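Sorting Room Checklist with Comments – Iltbridge Hobby Workshop
September round, room 5

Overall: passed, with 2 items to fix before the next open evening

I love doing this room. It gets heavy use, everything in it is small enough to roll under something else, and people still leave it in good shape. Comments are under each item, so please read them even where the result is OK.

Doorway and walkway
Result: OK
Door opens all the way and stays open on its own. The coat hooks have been moved to the hall, and what a difference that makes! You can carry a full crate in without turning sideways.

Room lighting
Result: OK
All ceiling lights working. The switch plate by the door was loose last time and is now tight.

Floor of the room
Result: FIX
One corner of the mat by the sink has curled up and caught my shoe twice. Tape will hold it for a week or so, but it needs replacing. Swept well otherwise, even behind the Retby shelves, where I always look first.

Shelving
Result: OK
Heavy crates on the bottom, light ones on top. The tall unit is anchored to the wall. Labels are big and easy to read, and whoever redid them in thick marker deserves a cake.

Sorting area, surface and surround
Result: OK
Cream surface sound, no sharp edges on the tray. I ran a hand along the blue and cream panels and found nothing lifting. The white plant drawings and the circles make this my favorite corner of the building – so much nicer to work beside than bare board.

Loose pieces
Result: OK with comment
Pieces out during a session are fine. At the end of the evening they go back in the tray or the lidded tubs, and the tubs go on the shelf.
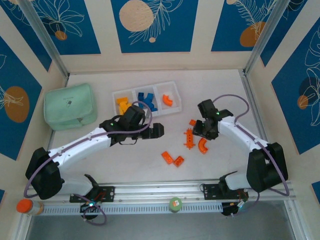
Domingo Navarrete would like the tubs left out between evening sessions, as putting them away eats up to 5 minutes of sorting time and the same people come back to the same job. Fair point, and I'm happy to try it on evenings when the room is locked in between. On family afternoons the lids go on and the tubs go up, every time.

Cables and outlets
Result: OK
No cracked plugs, no cable across the walkway. Keep cable loops clear of where hands and sleeves go. Outlet covers all in place.

Hand tools
Result: FIX
The Drilleo hand drill is back from repair and turns beautifully, but its bit case has no latch. Please keep it in the drawer until a new case arrives. Tweezers and scoops are clean and complete.

First aid box
Result: OK
Restocked, seal number 1351. There are lots of small bandages now, which is the size people ask for.

Fire extinguisher
Result: OK
Gauge in the green, pin in, nothing stacked in front.

Mat to be ordered through Khoury, bit case to be picked up with it. I'll come back to look at both and sign them off on this same sheet.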